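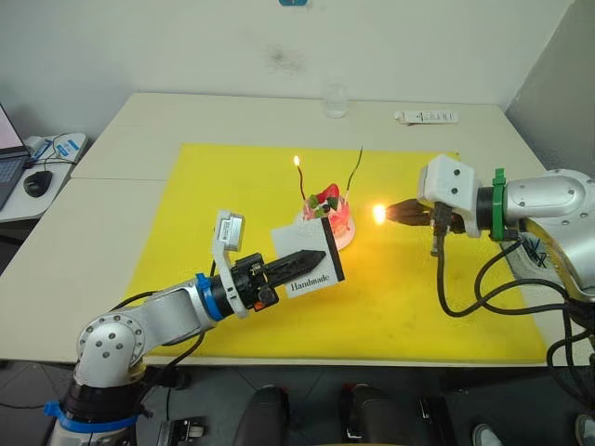

A small decorated cake on a yellow mat, with a card marked "Handmade".

Fevine Cake Recipe Set

Version of 6/10/18

A plain text collection of home baking recipes, mostly cakes, with ingredients converted to metric and checked for spelling. It was put together for people who want to sort, search or scale recipes without scraping them off web pages themselves.

Contents

The set has 2000 recipes in one tab-separated file, recipes.tsv. A second file, units.tsv, holds the 63 measures that appear in the source texts (cup, gill, knob, dessertspoon and so on) and the value in grams or millilitres we used for each. Notes on single recipes are in notes.txt.

Columns in recipes.tsv

id: a number, never reused
title: as given in the source
source: one of clunaleo, ralon, hao
tin: shape and width in centimetres, blank if not stated
oven: degrees Celsius, conventional oven
minutes: baking time only
ingredients: name and amount, split by semicolons
method: free text, line breaks replaced by a vertical bar

Sources

Clunaleo is a parish recipe newsletter, typed up from paper copies. Ralon is a baking club that kept its members' recipes in a shared spreadsheet. Hao is a bakery whose old recipe cards were passed on to us when the shop changed hands. All three gave permission for the text to be shared. Photographs and drawings from the originals are not included.

How the text was prepared

Gas marks were changed to Celsius using the table at the end of units.tsv. Where a recipe gave a fan temperature only, we added 20 degrees. Eggs are taken as medium unless the recipe says otherwise. "Sugar" on its own was left alone, as the older Clunaleo recipes use it for both granulated and caster.

Duplicates were removed if the ingredients matched exactly. Near copies were kept, so there are a good many Victoria sponges.

Known problems

Recipes 6 and 10 have their methods swapped. The fix will go in with the March update.

Some Hao cards give amounts for several trays at once and do not say how many. These have "batch" in the tin column.

Royal icing and marzipan are sometimes listed as one ingredient and sometimes broken down into parts. Anyone adding up sugar or almonds across the set should watch for this.

Allergen information is not given. Do not use the ingredients column for that purpose.

File format

UTF-8, Unix line endings, one header row. Fractions are written as decimals. Spreadsheet programs may turn some tin sizes into dates, so import that column as text.

Licence

Free to use and change for any purpose. Please keep the source column if you pass the file on.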